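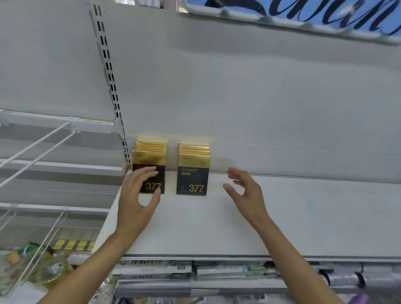
How long does it take to set up a shelf-scanning robot in a small store?

Plan on one quiet evening for the charging dock and the floor map, and then a good part of the next day for teaching it the shelves, bay by bay.

I wish I had read those two lines before we opened the crate. We bought our Drernico last October for the store in Gunville, and this spring I added the Fundden bay kit to it, a set of stick-on markers, a leveling gauge, a lens cloth and a printed guide that together cost us $494. Several people have asked me if the kit is worth having, so I thought I would sit down and write out what it has been like to live with, the good parts and the grumbles both.

A little background first, for anyone still shopping. The Drernico is a wheeled base with a mast on it. It drives the aisles after closing, looks at every bay, and leaves you a list of what is low, what has wandered and which price strips don't match. It does this very nicely once it has been taught, and quite badly if it hasn't. Out of the crate you teach it by walking it along the aisles with the tablet and tapping the corners of each shelf on the screen. I did that for the whole store the first time and my back remembers it.

The kit changes how the teaching goes. You put a marker at each end of a bay, set the gauge on the shelf, and the robot finds the edges for itself. We have 261 shelf positions taught now, and the ones I did with the markers have held up far better than the ones I tapped in by hand. The markers peel off cleanly from white metal shelving, which pleased me more than I expected, because I had been picturing an afternoon with a scraper.

What the guide is really good on is the reference shelf. You clear most of a shelf, leave a couple of stacks of one product on it with a gap between them, and let the robot learn where one stack ends and the next begins. For ours I used the ZKZU boxes, the gold and navy ones with the big 377 down near the bottom, stood on edge with their fronts facing out. Squaring them up is a two-handed job and a fussy one. You nudge the front box, the ones behind it fan out a little at the top, and you start over. Be patient with it anyway! If the front faces aren't lined up when the robot learns them, it carries that crooked picture into every report and you will be wondering why it wants you to straighten shelves that look perfectly fine.

I would also choose your product with some care. Glossy packaging gave our robot fits under the overhead lights. With the gold boxes it kept seeing a bright patch where the top edge was and reporting an extra item, and I had to turn the exposure down one step on the tablet before it settled. The guide has half a sentence on shiny goods, tucked away near the back. It deserves a page. If you want an easy first evening, begin with something matte in a plain carton and come back to the shiny things once you've got the feel of it.

Looking after it is simple enough, and I have ended up quite fond of the routine. Wipe the lenses on Monday with the cloth from the kit (no paper towels, please, they leave fuzz). Pull the hair out of the two drive wheels. Check that the dock contacts are bright, and run a pencil eraser over them if they have gone dull. After over 1000 bay scans with the kit in place I have had to re-teach only the end bay by the door, where the carts bump the upright and shift everything over a touch.

Now for the grumbles. The gauge is too wide for a bay with hook rods close beside it, so you end up holding it at a slant and guessing. The marker sheets come in one size, and replacements have to be ordered through Giáp, our parts supplier, who are friendly on the phone but slow to ship. And the tablet app forgets a bay name if you put an apostrophe in it, so I now have a section called Mens Socks and have made my peace with it.

Would I buy it again? I would, for a store our size or bigger. If you have just a couple of aisles, tap your corners in by hand, put on some music, and keep the $494 for a spare battery – you will want one by the second winter.

Four stars from me, with the missing one for the gauge. If Fundden ever makes a narrow version I will be first in line, and I'll come back and change my rating.

Posted 4 August 2021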